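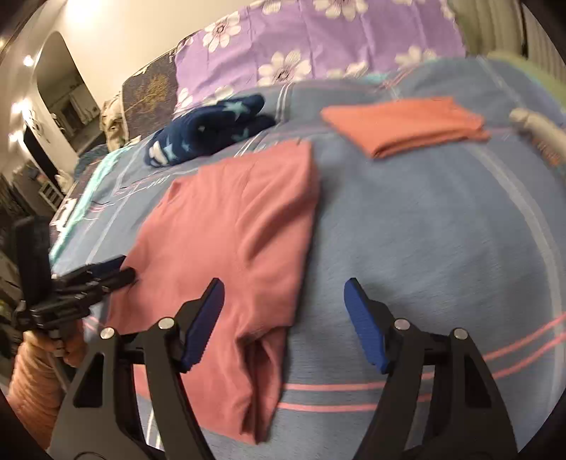

Light blue sheet with thin pink and white stripes.

Helano open day, Cimomley

The Helano sheeting works opened its doors on a Sunday in October, and I drove down with my sister to have a look. It does this once a year. Entry is free but you need to book a tour slot, and the morning ones go first. We had the 1.30 pm tour, which left time for a walk through the town and a pie.

Cimomley is an easy run from the highway. The works sits behind the showgrounds, past the silos, and there was a person in a vest at the gate pointing cars onto the grass. Wear flat shoes with closed toes or they won't let you past the office. One man in our group was in sandals and had to borrow a pair of gumboots.

Our guide was Erdal Başaran, who looks after the print room and has worked there for 20 years. He speaks quietly and the building is noisy even with only part of it running, so stand near the front. Groups are capped at 40 and ours was close to full. Headsets would help.

Helano doesn't weave. I had assumed it did. The cloth comes in on big rolls, already woven but unfinished, and the first shed is mainly storage. In this state it is called greige or grey cloth, though the colour is closer to weak tea. There was an offcut to pass around. It feels stiff and a bit greasy because of the size, a starchy coating put on the yarn so it survives the loom.

The second shed is the wet end. Here the size is washed out and the cloth is scoured and bleached. It was shut down for the day and we went through on the raised walkway, looking down into the baths. The smell is somewhere between a swimming pool and an ironing board. Erdal explained that most faults customers complain about start here. If the scour is uneven the colour goes on uneven too, and you can't see the trouble until the cloth has been printed and dried.

The water gets used more than once. The last rinse from one lot becomes the first rinse for the next, and the heat is taken out of the waste water before it goes to the treatment ponds. My sister asked what happens in a drought year. He said they cut back to the paler colours, which take less rinsing, and the darks wait.

The print room was the part I had come for. They had one line running for visitors and it was printing a stripe. Each colour has its own screen, a long cylinder of fine metal mesh, and the paste is pushed through from the inside as the cloth travels underneath. Stripes look like the simplest thing you could put on a sheet. According to Erdal they are one of the worst. On a floral, a screen can wander a little and it won't show. On a narrow stripe, your eye picks it up straight away, and if the cloth skews on its way through the dryer every line will lean. There is a sample board on the wall of rejected stripes and I had to have the fault pointed out on nearly all of them.

He also talked about the difference between a printed stripe and a woven one, where the coloured yarn is in the cloth itself. With a woven stripe the back is the same as the front. With a printed one the back is usually paler. I checked ours when I got home. Printed, every set.

After printing, the cloth goes through a steamer to fix the colour, then another wash, then the stenter, a long oven that holds the cloth by both edges and pulls it to width. This is the hottest part of the building and they move you along fairly quickly. You can feel it from the walkway through your jacket.

The sewing room is upstairs and has the best light. Flat sheets are hemmed by machine with one person feeding and another folding. Fitted sheets are slower. The corners are cut out as squares, sewn, and the elastic is stretched on as it is stitched, and this is all done by hand and eye. Two of the machinists had come in to show it and were happy to be interrupted. One of them said pocket depth has been the big change. When she started, everything was cut for thin mattresses, and now people ring up because the sheet pops off a pillow top. Her advice was to measure the mattress with the topper on and then buy the next depth up.

I wrote down a few other things from the question time. Thread count matters less than the quality of the yarn, and very high numbers are often got by counting each ply. Wash new sheets once before use, in cool water, by themselves. Fabric softener coats the cotton and makes it hold less moisture. Sun is good for whites and hard on pinks, so peg printed sheets inside out or in the shade.

The tour took 51 minutes, a little less than the advertised hour. It finishes in the seconds shop, as you'd expect. The Cosa range is their plain percale and the Pană range is the brushed cotton for winter. Seconds are in cardboard bins by bed size and you have to dig. Most have a small fault marked with a sticker. I bought a queen fitted in the Cosa with a crooked hem and two pillowcases. My sister bought towels, which Helano doesn't make and only stocks for the shop. Card payments were slow and the queue went out the door by three.

Tea and scones were in the old boiler house, with proceeds to the Cimomley pool. There's a small display of pattern books there, going back to the early years of the works, and you are allowed to turn the pages if you wash your hands first. I would have liked longer with these. The older designs are nearly all stripes and checks, with the colours noted in pencil down the side and the occasional rude remark about a customer.

Access: the ground floor sheds and the shop are level. The walkway and the sewing room are stairs only. Children have to be over eight for the tour. Toilets are next to the office, and there is shade for dogs near the gate but they can't come in.

Bookings are taken by phone through the works office from the start of spring.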